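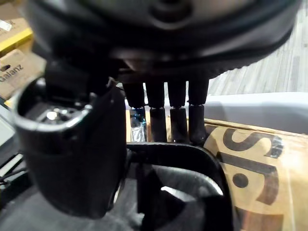
View from the wrist of a four-fingered hand, with packing boxes alongside.

Call for participants: working group on safe practice for multi-finger robot hands

Navance is looking for people to join a working group that will write a practice guide for robot hands used close to people and among everyday goods. The group will meet at our Trarotville site and by video call. It is open to operators, maintenance staff, safety officers, integrators, teachers at technical colleges, and anyone else who works with this equipment at least once a week.

Why a guide

Most of the rules our members follow were written for arms with a simple two-jaw gripper working inside a fence. Many sites now run hands with several jointed fingers, a camera at the wrist, and no fence. The general machine safety rules still apply, but they leave a lot to the site. Each site has filled the gaps in its own way, and staff who move between sites have to learn a new set of habits every time.

Last year we collected 3831 log entries from member sites that dealt with robot hands. Of these, 1088 concerned the work area and had nothing to do with the robot itself: cables on the floor, cartons left within reach of the arm, open drink bottles, soft goods that can catch on a finger joint. These entries will be the starting material for the group.

What the guide will cover

Setting up and clearing the work area, including packaging, liquids, fabric, and loose cables.
Checks on finger joints and fingertips before a shift and after a collision.
Speed and force limits when a person is within reach.
Who may enter the work area, and how they tell the operator.
Wrist cameras: what may be recorded, who is told, and how long files are kept.
Handing over between operators in the middle of a task.
Wording for signs and floor marking.

Battery storage, mobile bases, and welding are outside the scope. Elmarie Engelbrecht is leading a separate group on mobile bases and can be reached through the same office.

What we ask of participants

The work runs for 14 weeks, beginning in May. Expect one video call a week, 90 minutes long, and two full days on site in Trarotville. Between calls you will read drafts and send written comments. You will also try the draft checklists during your normal work and tell us where they are unclear or take too long.

You should have at least one year of hands-on work with a robot arm of any make. Experience with a multi-finger hand is useful but not required. You need to read and comment on drafts in English. You do not need to have worked on a standard before. Lerato Visser will run a short introduction on how to write a requirement that can be checked, and everyone is expected to attend it.

Your employer must agree in writing to your taking part. Self-employed participants can sign for themselves.

On site

Safety shoes and eye protection are required in the work area. We can lend eye protection but not shoes. Long hair is tied back, and rings, lanyards, and loose sleeves are not allowed within reach of a powered hand. Participants do not run the equipment until they have been signed off by Jihad Salameh, who is in charge of the test floor.

The wrist cameras record during site days. If you do not want to appear in recordings, tell us when you apply and we will place you at a desk outside the camera area.

Pay and expenses

Participants receive $360 for each site day. Video calls and reading time are unpaid. We cover train or bus fare, and two nights at a hotel in Trarotville if you live more than 60 miles away. Mileage is paid only if agreed ahead of time.

How to apply

Send one page that says where you work, what equipment you use, and one problem you would like the guide to solve. Please do not send a full resume. If you have a site checklist you are allowed to share, attach it. Applications go to Aleksandra Sobczak, Working Groups Office, Navance, Trarotville, and must arrive by March 25, 2019.

We will try to balance the group across large and small sites, and no employer will have more than two seats. Everyone who applies will get an answer. Applicants who are not given a seat can ask to be sent the public draft for comment.

Questions about access needs or travel can be directed to Precious Tshabalala at the same office.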